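Modside Forums > Work & Careers > Staying motivated in the office

Manager wants a weekly "wins" email from everyone. Worth it?

rpap_24
Started in August at Durach, team of 11. Every week we each send one good thing to the whole group. Feels forced. Anyone elses work do this? Typing this on my break. 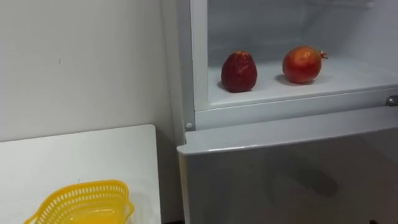

Break room, fridge end.

Kittipong S
We did it at Budau. Hated it for a month, then kinda liked it. Keep yours to one line.

maribeth_a
Disagree. Cheerfulness on a schedule isnt morale. Fix the rosters, then ask me how I'm feeling.

Kittipong S
Never said it fixes rosters. Just said it wasnt awful.

rpap_24
Mine are up to 300 words some weeks lol. Boss replies to all of them, so teh whole morning is gone. Anyway, same room, basket and fridge again.

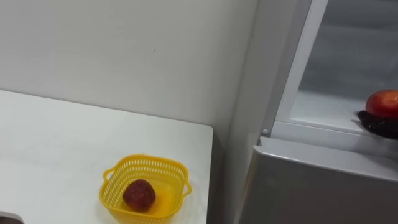
Princess Javier
Ask if it can go monthly. Ours did and people started writing real stuff instead of "great teamwork everyone".

maribeth_a
Monthly I could live with. Still want it optional.

rpap_24
Ok will ask about monthly. Optional might be pushing my luck, still on probation.

Kittipong S
Wait till probation's done then. Or get someone senior to raise it.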